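## Coffee against the bricks

If you've been putting off doing something with that odd corner of your home, come to Brosongate and look at what a curved brick wall can do for a plain white table! The apartment is only 700 square feet, and the best seat in it costs less than dinner out.

The table came from Ciltislow, a secondhand warehouse on the edge of town, for $55. It's a simple rectangle with square corners, and against all that red brick and the plank floor it looks crisp and calm. Pushing a straight table up to a curved wall leaves a wedge of space behind it, so pull it out a little and let the curve have its room.

Then comes the fun part, which is deciding how little to put on it. A small clear vase goes at the far edge, filled with whatever the market has in yellow, orange and cream (August is glorious for this). A tablet can lie flat for recipes or the morning news. And the mug! White outside, with a dark teal inside that you only catch when you look down into it, so every refill starts with a bit of color.

Keep the mug toward the front, well clear of the flowers, and leave the rest of the top bare. You'll want the elbow room once the second cup is poured and the crossword comes out. 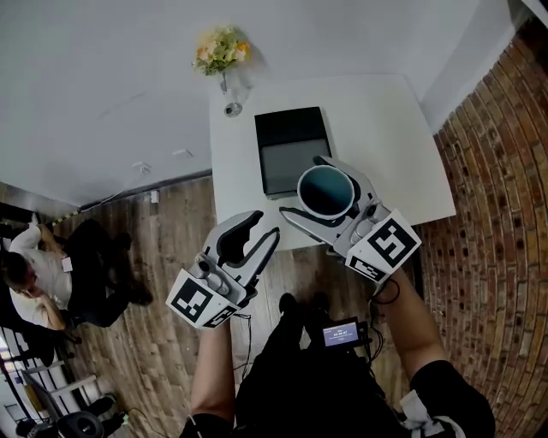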